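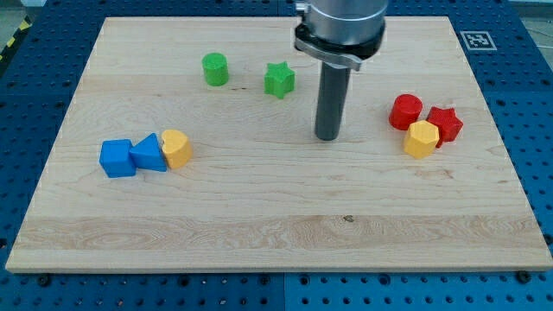 How Do You Teach a Robot to Push a Block?

By Asmaa Bennani
4/8/21

Short answer: you show it. Over and over and over.

Longer answer, keep reading.

Robots don't know stuff when you plug them in. A brand new robot arm has no idea what a star is. Or a heart. Or "next to." You could try typing out every tiny move it should make, go left this much, go down this much, stop. People do that! In lots of factories it works great, as long as every part is in the same spot every time. But toss some blocks on a board any old way and your list of moves is no good anymore.

So there's another way. A person drives the robot and the robot's computer remembers.

Two ways to show it

Way one is by hand. You grab the arm (it has to be in a soft, floppy mode first, and a grown-up checks that) and you move it yourself. Kind of like when somebody holds your hand to help you write a letter. The arm feels where you took it and saves the path.

Way two is remote control. You stand back and use a joystick or a game controller, or sometimes a second little arm you hold. You move, the robot moves. At the Diltura workshop we mostly do it this way. We call our robot Orus.

Orus has just one finger. One! It's long and dark gray and points straight down. No thumb, so it can't pick anything up. All it can do is push. Try it at your kitchen table, put one finger on a block and slide it. Now try to turn the block. Now try to get it snug against another block without knocking that one away. Harder then you thought, right?

What's a "demo"?

Demo is short for demonstration. One demo = one time a person does the job while the computer records. The computer saves two things together:

What the camera saw.
What the person made the robot do.

Say the job is "push the green star over to the green cylinder." On our board they might be pretty near each other already, so that's a short one. The finger goes down beside the star, gives it a nudge, done. Then the next job. "Push the red cylinder away from the yellow hexagon." Trickier, because there's a red star squished in there too and if you bump one they all go.

Or the left side, where the blue cube, the blue triangle and the yellow heart are all pressed up in a row. How would you get the triangle out of the middle with only one finger? Think about it a sec. There's more than one way.

How many demos?

A lot. For our first job I did 100 and Orus was still pretty bad at it. It would go to the right block and then push it the wrong way, or miss and poke the air. We kept going up to 842. Took most of a month, with snack breaks. My thumbs hurt.

Then the computer practices on all of that. It looks at the saved pictures and tries to guess what the person did next. Guess, check, fix. Guess, check, fix. After that part we let go of the controller and watch.

Do mistakes count?

Yes! This part surprises kids. If I push a block too far and then go around and push it back, we keep that one. The robot needs to see how to fix a goof. If every demo was perfect it would never learn what to do when things go wrong, and things go wrong all the time.

What we don't keep: demos where I sneezed and drove off somewhere silly. Those get tossed.

Why mix up the blocks?

If the heart was always on the left, the robot might learn "go left" when we wanted it to learn "go to the heart." Sneaky problem. So between demos we scramble the board. Different spots, different neighbors, some turned around.

Words to know

Gripper: the part at the end of a robot arm that touches things. Ours is still called a gripper even tho it's only a finger.

Teleoperation: a big word for driving a robot from a distance. Say it tell-ee-op-er-AY-shun.

Marker: a black and white square that helps a camera work out where things are. There's one on the blue bench just past the back corner of the board.

Try it at home

You need a friend, some blocks and a scarf. Your friend is the robot. Tie the scarf over their eyes, and they get one finger. You stand behind and steer their hand. Set a timer for 60 seconds and get two blocks to touch. Then mix up the blocks, take the scarf off, and see if they can do it without you.

Switch places. Being the robot is more fun I think.

Next one is in May, about how robots use cameras. Send questions to the Diltura front desk and I'll answer as many as I can fit.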